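Sorting small empty cartons: recycle, keep or bin?
Posted in Household and Storage, Jun 14, 2021
496 views

I am clearing a bedroom in Lekstead and have small product boxes to deal with, plus a part-used soft pack of tissues. The boxes are thin card. Do they go in flat or whole, and does a paper label have to come off first? The tissue pack is torn at one end and I would like to keep it usable.

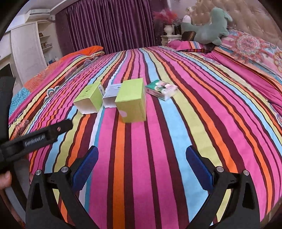
Boxes and tissues on the bed, before sorting.

Aidan Hanrahan
Flatten them. Open both ends, find the glued side seam and press the carton along its existing folds. Paper labels can stay on. Remove any plastic tray or film window. If you want to keep one for storage, choose an upright box and leave the base closed. Check your own council's list for card with a shiny coating, as the rules vary.

Tissues: fold the torn end under and hold it with a small bulldog clip, or put the whole pack in a zip bag. Tape loses its grip after two or three openings.

2 people found this helpful

Marilou Marquez
Ours in Nornton take them whole. I don't bother flattening.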